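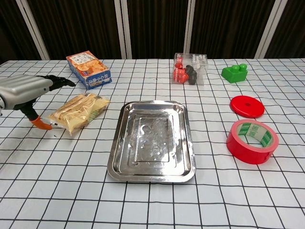

The planner was never the slow part, says one of the engineers at Vetero, and please stop blaming it. What was slow, the same engineer goes on, was perception handing over a new pose for the same object every cycle, so the planner kept throwing out good paths.

Search this site Go

August 2023
By the Resico Notes desk

Short visit, long talk. The team writes the control stack they call Ila – grasp planning, tracking, a replay tool. Most of the talk was replay.

"You can't fix what you can't rerun," the lead developer told me. Every run gets logged, all the topics, then played back against new code overnight. 200 runs a night at the moment. It used to be 36, on one old desktop that everbody was scared to reboot.

Clear plastic came up a lot. Depth drops out on it, and shiny steel is nearly as bad. "The point cloud has a hole where the box is. So now we fuse 2 estimates and let the planner see the uncertainty."

Does that help? "With boxes, yes. Soft packs, ask me in October." A noodle packet has a shape only until it's squeezed, and the tracker wants a rigid mesh.

They tried the Ghanem solver for the arm, dropped it after 8 days. Too many joint flips near the limits. The old one is back in, with a patch on top – "an ugly patch, but it has tests."

I asked about a public release. License first, they said, then docs. The config format is still changing and they dont want to support three versions of it.

Contact | © Resico Notes | Back to top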